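Rinent Software Stack: Progress Report to the Clorkora Fund
Submitted by the Drallesau software group
November 1, 2018

This report covers the software side of Rinent for the month of October. It follows the order of the work plan: recording tools first, then perception, then planning and control, then what we want to do next. It was a very good month, and we are excited to share it!

Recording tools

The biggest change is that the recorder now keeps all streams on one clock. Until September, the head camera and the two gripper cameras each stamped their own frames, and we lined them up afterward with a script. The script did well on long, slow motions and badly on quick ones, where a few frames of drift can put the closing of the jaws on the wrong side of a contact. The new recorder stamps everything as it arrives on the same machine and writes one file per take. We replayed old takes next to new ones and the difference is plain to see.

We recorded 2,864 takes in October, all of them on the table and shelf setup, with an operator working the two hand-held grippers. Of these, 1,573 went through the full cleaning step and are ready for training. The rest are waiting on the new labeling pass described below, and we expect to keep most of them.
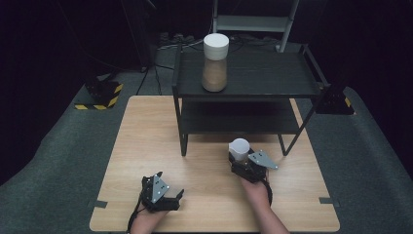
Cup and container tasks make up the largest share of the cleaned set. They are good teachers for the planner, because a small upright object has to be kept level the whole way and the shelf leaves only so much room for the wrist. We also asked operators to vary the height of the carry from take to take, and the spread of paths in the data is much wider than it was over the summer.

The browser for looking through takes, which we call Gbeho, got a full rewrite. You can now scrub all three views together, mark a start and an end, and send a take back for relabeling with one key. It used to need a page reload for every take (we all hated that). Reviewing a day of recording now fits into a morning, and the person doing it still has some patience left for lunch.

Perception

The surface and obstacle model was the hard part of the month. Thin supports are the trouble. A narrow rod gives the depth estimate very little to hold on to, and the old model would either drop it or smear it into whatever stood behind. Strong side light makes this worse, since the shadow of a rod on a bright tabletop can look more solid than the rod itself.

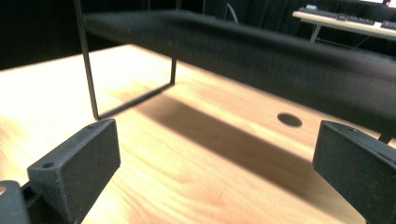

We took two steps. First, the network now sees short runs of frames in place of single ones, so a shadow that stays flat on the table as the gripper moves can be told apart from a thing that stands up from it. Second, we added training crops with washed-out highlights and deep shade, cut from our own takes. On our held-out set the model now labels 92 percent of thin supports correctly. The misses that remain are mostly in blurred frames during fast wrist turns, and we have a fix in mind for those.

Blurred objects close to the gripper camera are still a weak spot. The model tends to guess their edges too wide. For planning that errs on the safe side, but it closes off some paths that a person would take without thinking.

Planning and control

The planner reads the new obstacle model directly, with no hand-drawn shelf in the loop. This was a milestone in the work plan for the end of the year and we are glad to have it early. It passed 1,000 simulated reaches under the shelf without touching a leg. Some of the paths are longer than they need to be, which we put down to the wide edges mentioned above.

On the control side, we replaced the fixed grip speed with one that slows as the jaws near the object. The change is small in code and large in effect. In simulation, light objects are pushed aside far less often before the grip closes.

One item slipped. The tool that checks a take for missing gripper readings was meant to run during recording, and it still runs afterward. We gave the time to the shared clock instead, and we would make the same choice again. The check is next in line.

Next steps

Move the missing-readings check into the recorder.
Finish labeling the takes that are still waiting.
Train on frames with wrist blur and report the thin support score again, on the same held-out set.
Tighten object edges close to the gripper camera.
Run the planner on the arm at low speed, starting with single-cup reaches.

No change to the budget is requested. We would like to use part of the storage line for a second disk array, as single-file takes are larger than the old ones, and we will send the quote separately. Gbeho can be opened to Clorkora reviewers whenever that is useful, and we would love to have you look through the takes yourselves.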